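Tarna Homeowners Get New Option for Rooftop Solar Storage

Homeowners in Tarna who already have solar panels can now apply to add a battery through a program run by Andus, the local electric cooperative. Applications opened in March and will be taken until the first round of funding is used up.

The program pays 30 percent of the installed cost of a home battery. The homeowner covers the rest, either up front or through a loan that is paid back on the monthly electric bill over 36 months. The loan carries no interest, but a missed payment is treated the same way as a missed electric bill.

In return, the cooperative can draw on part of the stored power in the evening, when demand is highest. It may do this on no more than 20 evenings a year, and the battery will never be taken below a reserve level the owner picks when signing up. Owners are told by text message before noon on any day the battery will be used.

Sólveig Nørgaard, who manages member programs at Andus, said the cooperative had been asked for something like this ever since it changed the way it credits solar power sent back to the grid. Under the old rules, members got the full retail rate for every kilowatt-hour. Under the current rules, they get a lower rate in the middle of the day and a higher one after 5 p.m.

"People with panels were making most of their power at the hours when it was worth the least," Nørgaard said. "A battery lets them hold on to it until supper. That helps them and it takes some load off our substation on Greltach Road."

The substation is the oldest in the service area. Andus had planned to replace its main transformer but put the work off after bids came in over budget. Engineers at the cooperative now expect to get several more years out of the equipment if enough batteries are connected on the streets it serves. For that reason, homes on the Greltach circuit will be first in line.

To qualify, a home must have a working solar array, an electrical panel that meets current code and a spot for the battery that is out of direct sun. Garages and shaded outside walls are the usual choices. Renters can apply with written permission from the owner of the building. Homes with a lead-acid battery bank from an older off-grid system can take part, but the old bank has to be disconnected and recycled first.

Three installers have been approved so far. One of them, Jin Electric, has already put in batteries for members who paid their own way before the program began. Owner Khải Vi said most jobs take one day, plus a short visit from the inspector.

"The part that slows us down is the panel," Vi said. "A lot of houses here were wired before anybody had central air. If the panel has to be swapped, that's a second permit and a second day."

Panel work is not covered by the program. Vi said homeowners should ask for that price in writing before they agree to anything, and should get more than one bid.

Not all members are sold on the plan. Poul Bach, who has had panels on his roof on Mill Street for nine years, said he would wait to see how the first summer goes. He said his power bill is already low and he does not like the idea of someone else deciding when his battery runs.
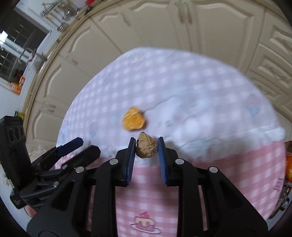

Bach also questioned what happens when a house is sold. According to the program rules, the agreement can pass to the buyer if the buyer signs on. If not, the seller has to pay off what is left of the loan and give back a share of the rebate, which gets smaller each year until it reaches zero.

His neighbor Lech Krajewska has already applied. Krajewska keeps a freezer full of venison in the basement and lost all of it during an ice storm two winters ago. He said the lower bill would be nice, but he is mainly after the backup power.

Andus warns that a single battery will not run a whole house for long. In an outage, it is meant to carry a few circuits, such as the refrigerator, some lights, the furnace fan and a well pump. Members choose those circuits with the installer. Electric ranges, dryers and car chargers are normally left off the list.

Vilhjálmur Egilsson, who chairs the cooperative's board, said the first round has enough money for 30 homes. The board will look at the results in the fall and decide whether to pay for a second round out of next year's budget. He said rates will not go up to cover the first one.

Application forms are at the Andus front office and on the cooperative's website. Members need a recent bill, the permit number for their solar array and a photo of the electrical panel with the door open. Staff will answer questions at an open house at the Tarna library at 6:30 p.m. on the evening before the April board meeting.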